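Section 6: Caring for Your Fotevell Scallop Pouch

Thank you for choosing a Fotevell pouch from Cultham! The stitched scallops on the outside do like a little looking after, and if you give them a few minutes now and then they'll stay springy for a long while. Please read this section through once before you start, even if you have owned one of our pouches before, as the closing has changed a bit from the older Grornell style.

Before first use

1. Take the pouch out of its wrapping and let it rest on a clean, flat surface for 24 hours. The scallops get pressed down in shipping and they will lift again on their own if you leave them be.

2. Open the pouch all the way and remove the paper filling. There is usually a second piece tucked into the far corner, so do put your fingers right in and feel for it.

3. Open and close it 6 times, slowly, with one hand holding the end where the track begins. It may feel stiff on the first few passes.

Caution: Never lift a full pouch by the metal piece alone. Hold the body of the pouch in your other hand and let the metal part do only the small job it was made for.

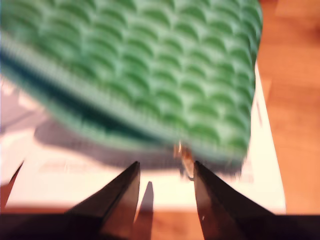 Once the closing runs smoothly you can go ahead and fill it. We find that soft things (scarves, socks, a folded scarf or two for a trip) are kindest to the shape, but pens, cables and the usual handbag clutter are perfectly fine as well, as long as you stay under 200 grams.

Note: If the track catches, back up a little way, smooth the fabric flat on both sides and try again. Please don't tug, however tempting it is when you're late for the train.

Washing

4. Empty the pouch and shake it out over the sink.

5. Wash by hand in cool water with a small spoonful of mild soap. Press the water through the scallops with your palm, and go with the rows, as rubbing across them will rough up the edges.

6. Rinse 2 times, roll the pouch in a towel, and leave it to dry open, out of the sun. The folds under each scallop hold water longer than you might think, so check there before you put it away.

Caution: No tumble drying and no ironing, even on the lowest setting.

For spare pulls and mending thread in all the Fotevell shades, see the Abdelaziz parts list at the back of this guide.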